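Ulladeo Textile Handling: Progress Report, Second Period
Prepared by Ramesh Pant for the Brorna programme office

1. Status

Work in this period covered the small fabric items: towels, gauze cloths and soft cloth bags. Larger items (sheets, tablecloths, garments) remain scheduled for the next period and are mentioned only where they affect spending. The work is on plan except for item 3.4, the written grading guide, which is behind by three weeks.

A total of 579 handling runs were logged. Of these, 194 were on bags, 163 on gauze cloths and 122 on towels. The remainder were mixed runs in which two kinds of item were handled in the same sitting. These are kept in a separate log and are not used in the results below.

2. Work area

All runs were carried out at a table with a pale wood-grain top. The height was fixed at the start of the period and has not been changed. The surface is wiped down at the start of each sitting and again after lunch. Lint from new towels was a nuisance in the first fortnight and was dealt with by washing every item twice before use.

Radwan supplied the cloth goods in two deliveries. The second was one carton short; the balance arrived in February and was checked against the order. No charge was made for the late carton.

3. Results by item

3.1 Cloth bags

The bag task has three stages: lay the bag flat, find the mouth, and raise and part the rim so that contents can be put in. Laying flat gave little trouble. Finding the mouth was slower than expected on printed cotton, where a small repeated pattern hides the line of the opening. Bags with a hem of a different shade were easier to work with, and we have asked Radwan to favour these in any further order.

The sewn-in label is the other useful marker. It gives the operator a fixed point near a seam, and in the present procedure the bag is turned until the label is in view before the rim is touched. Two grips are then taken on the upper edge and raised together.

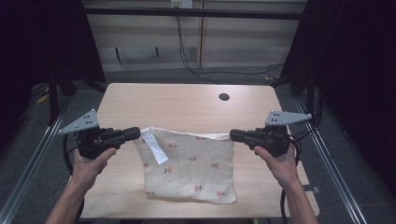
Figure 1. Bag on the table, rim raised between the two grippers. The label hangs across the front.

The most common fault was lifting one layer on one side and both layers on the other. The mouth then twists and will not stay open. Operators now check the layers by eye before raising the rim. This adds a few seconds to each run and has been accepted as part of the task time.

A smaller number of runs were lost when the base of the bag slid towards the operator. A lower lift cured most of these. Weighting the base was tried for one sitting and dropped, as it changed the way the fabric fell.

3.2 Towels

Towels were handled by the hem wherever possible. The task is to pick up a corner, take a second hold along the cloth, draw the edge out between the two holds and fold. On plain white towels there is no pattern to follow, so the hem is the only guide to direction. Wrinkling between the holds was graded on a four-point scale (0 for flat, 3 for a fold that must be redone).

Grades of 2 and 3 were mostly due to the second hold being taken too far in from the edge. When the cloth is bunched at one hold, the free part hangs as a soft triangle and the hem leaves its line. The procedure was changed in the middle of the period so that the operator tightens the hem before lowering the towel to the table. Runs before and after the change are marked as such in the log and should not be pooled.

Thicker towels will need a separate set of timings. We propose to leave them out until the grading guide is complete. 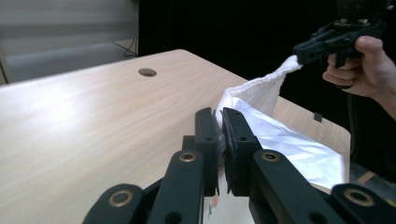
3.3 Gauze cloths

Gauze was expected to be the hardest of the three materials and has proved so. It is light, it shifts when the table is brushed, and it keeps small creases along its edges. The starting position for each run is the cloth laid out as a square in front of the operator, label at the upper left. No attempt is made to press out edge creases beforehand.

The label is a mixed benefit. It marks the corner well, but the corner at the label tends to turn back on itself, and a fold started from there carries the turned part inside. Operators may either straighten the corner first or begin from the opposite side. Both methods are recorded under separate codes. A comparison will be given in the next report, when the number of runs under each code is closer to equal.

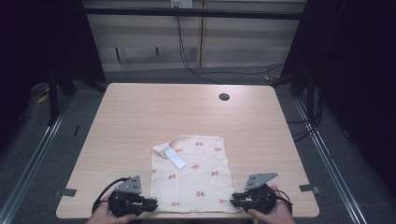 Figure 2. Printed gauze cloth on the table, upper left corner partly folded back at the label.

3.4 Grading guide

Drafting is complete for bags and towels. The gauze section is waiting on agreed wording for "partly folded" and "creased", which two graders applied differently in January. A set of reference prints has been ordered to settle this. Simudance has agreed to read the full draft and return comments within ten working days.

4. Spending

Cloth goods and laundry are within budget. Printing is slightly over, owing to the reference prints, and will be met from the unspent travel line. No change to the total is requested.

5. Next period

Complete and issue the grading guide.
Begin runs on thicker towels.
Even out the two gauze methods.
Obtain a price from Radwan for bags with a contrasting hem.
Start the first large item, most likely a tablecloth, once table space has been checked.

One decision is needed from the programme office: whether mixed runs should be graded in full or only logged. Grading them would take two further working days per month.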